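Week 6 handout: Comparing hands without fooling yourself
Instructor: Olga Valente. Lab sections: Adeel Cheema

1. What the vendor number means
Madum quotes 100 percent on its grasp test. Read the appendix. It ran 19 trials on one block, same spot each time. Ask what was left out before you quote it in a report.

2. Fingers or a two-jaw gripper?
The Cellden jaw costs far less and has 2 moving parts. A five-finger hand has to earn its price on something the jaw does badly. Soft toys won't settle it, as almost anything can pick up plush. Thin discs lying flat on paper might.

3. Mixed-object table
Score chess pieces separately from the grapes, tape roll and toys. One average over all of them hides the failures. Log which hand made each attempt, left or right, and write down every retry. A piece that slides off its point and then gets lifted is a miss.

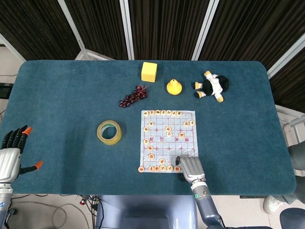

4. For next time
Read the Hulum controller notes, skipping the marketing pages. Bring one claim you don't believe and a test that could sink it.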